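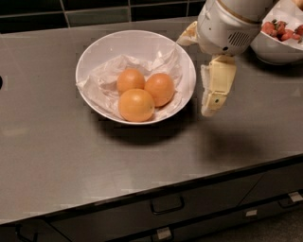
Nollurow, February, a little before dawn

Rule 19 was my favourite, and I'd helped to write it! Come to the fruit with an open hand, stop beside the bowl, and only then reach in.

The Hatov kitchen had a whole book of rules by then, 459 pages, and I loved nearly all of them. We had argued over every line through the winter, eating the bruised ones as we went. How hard may a hand press on a peel? Does the tissue paper count as part of the bowl? (It does. That one took us until the soup went cold.)

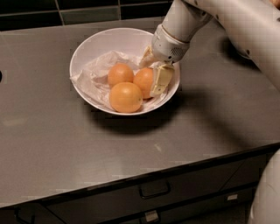 "Fingers beside the orange, never on top," I read out, and my heart was going like a drum. The inspector from Hollenstein followed along with her pencil. She had seen almost 1000 kitchens and she still leaned in, bless her.

"And if it isn't sure of its grip?"

"Rule 20. It waits, and it asks."

"Asks whom?"

"Whoever's nearest. Me, this morning."

She turned the page, then turned it back and read it again. Outside the first Surley tram went by and the windows hummed. I put the kettle on and we started on the strawberries, a much longer chapter.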